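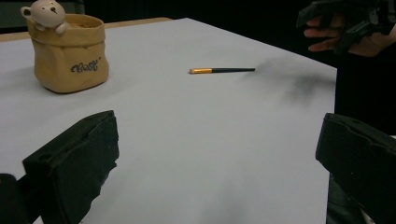 When does a recorded run count toward the grant total? It counts once a second person has checked it against the setup rules.

By that rule we have 316 accepted runs out of 449 recorded, against a target of 500 by August. I'm delighted with how fast the crew picked this up!
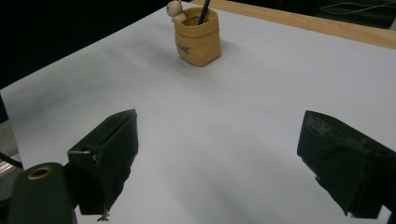

Rule four, on starting position, has been the real success. Both fingers start open and clear of the object — with the pen holder set well back on the white surface, there is open space to approach it. Carys Yorath wants the distance written down, and I agree.

Nermin Ekinci is drafting the cable rule now, and Enov will get the full text with our next report.
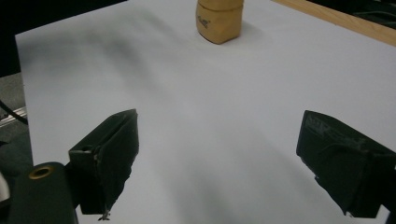

Fingers apart, white paper clear between them. Tonelthorpe pilot.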